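From: Nayeli Correa
To: Moddale Bakers list
Subject: Re: [moddale-bakers] Brioche doughnuts soaking up oil

Hae-won Kang wrote:

> Hello all. I made the potato brioche doughnuts from the January
> handout again and I am still getting greasy ones. The dough feels
> fine coming out of the fridge. I roll it, cut it, let the rounds
> rise on a floured towel until they look puffy, and fry at what my
> clip thermometer says is 350. They brown quickly, and when I cut one
> open there is a dark wet ring under the crust and the middle is a
> bit doughy. No pale band around the side either, which everyone
> else seems to get.
>
> I used the Urier flour because the store was out of the Dixit.
> Would that do it? I also doubled the butter by mistake in the first
> batch, but not in the second, and both came out the same.
>
> Also, does anyone have the glaze recipe? My copy has a coffee ring
> right over the sugar.
>
> Hae-won

Hae-won,

I doubt it's the flour. I have used Urier for this dough and it only wants a little less milk. If the dough cleaned the side of the bowl by the end of kneading, you had it right.

My guess is two things going on together. One is the thermometer. Those clip ones drift, and if yours reads low the oil is hotter than you think, which would explain the quick browning and the raw middle. Put it in a pot of boiling water and see what it says. Mine was off by 15 degrees and I had been blaming the stove for most of a year. Keep the tip off the bottom of the pan when you test it, and when you fry.

The other is the rise. No pale band usually means the dough is sitting low in the oil, and that happens when it's underproofed. Puffy is hard to judge when the rounds are cold from the fridge, because the outside softens well before the center has warmed up. Press one near the edge with a floured finger. If the dent springs right back, leave them alone. If it comes back slowly and not all the way, get the oil on. In my kitchen in winter this can take close to two hours after cutting.

I would also stop using the towel. The dough sticks in spots, and when you lift the round it stretches and loses gas. Cut squares of parchment, set one round on each, and slide the whole thing into the oil paper side up. The paper comes loose in a few seconds and you can pull it out with tongs. It also keeps loose flour out of the pan, and burned flour is what makes the second half of a batch taste old.

For the quantities in the handout I weigh each piece before shaping and aim for 31 grams if they are going to be the small filled ones. The handout doesn't say this, but its frying time only makes sense for the small size. If you are using the big cutter, lower the heat a little and give them longer on each side. Three at a time in the pan, no more, or the oil temperature drops and you get grease again for a different reason.
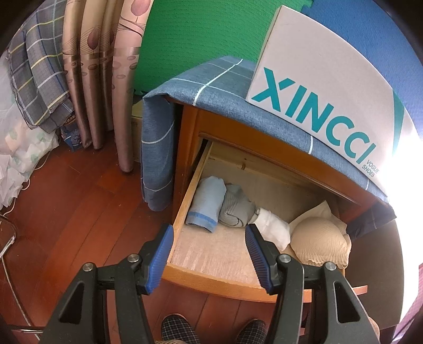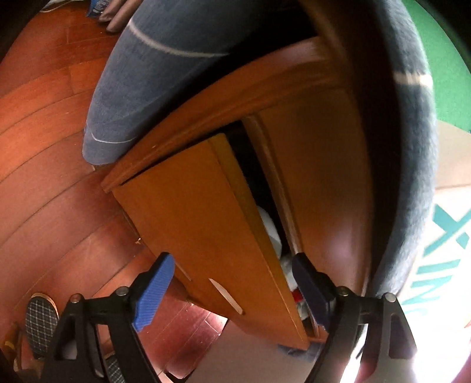 On the butter, doubling it would make the dough slack and hard to handle, but since the second batch had the right amount and came out the same, I would set that aside. I do think it's worth checking the potato. It needs to be dry. I put the drained potato back in the hot pot and stir it until it stops steaming, then rice it and let it cool all the way before it goes in. Warm potato melts the butter and the dough feels greasy before it has been anywhere near oil.

The glaze, as I have it:

200 grams powdered sugar, sifted
3 tablespoons whole milk, warm
1 tablespoon melted butter
half a teaspoon vanilla
pinch of salt

Whisk the milk and butter into the sugar, then add the vanilla and salt. It should run off the whisk in a ribbon that sinks in after a second or two. Add milk by the half teaspoon if it is too stiff. Dip the doughnuts while they are still warm but no longer hot, and let them drip on a rack. If you dip too soon the glaze runs off and what is left stays tacky.

I cut the sugar from what was in the original Uritz booklet, where it was 100 grams more for the same milk. That version sets very hard and cracks when you bite it. Some people like it that way.

For filling, I have gone back to plain pastry cream with a spoon of cornstarch extra. Whipped cream leaks if they sit for more than an hour. Fill from the side, through the pale band, with a long narrow tip, and stop when you feel the doughnut get heavy in your hand. Anything with jam should be strained first or the seeds block the tip.

One question back to you and to the list. Has anyone tried holding this dough in the fridge for two nights? I have only done one. I need a large batch ready for an early morning and would like to mix it further ahead. I'm worried the potato will turn it sour, or that the yeast will run out before the rise after cutting. I could freeze the cut rounds, but my freezer is small and they would have to be stacked.

Let me know what the thermometer says.

Nayeli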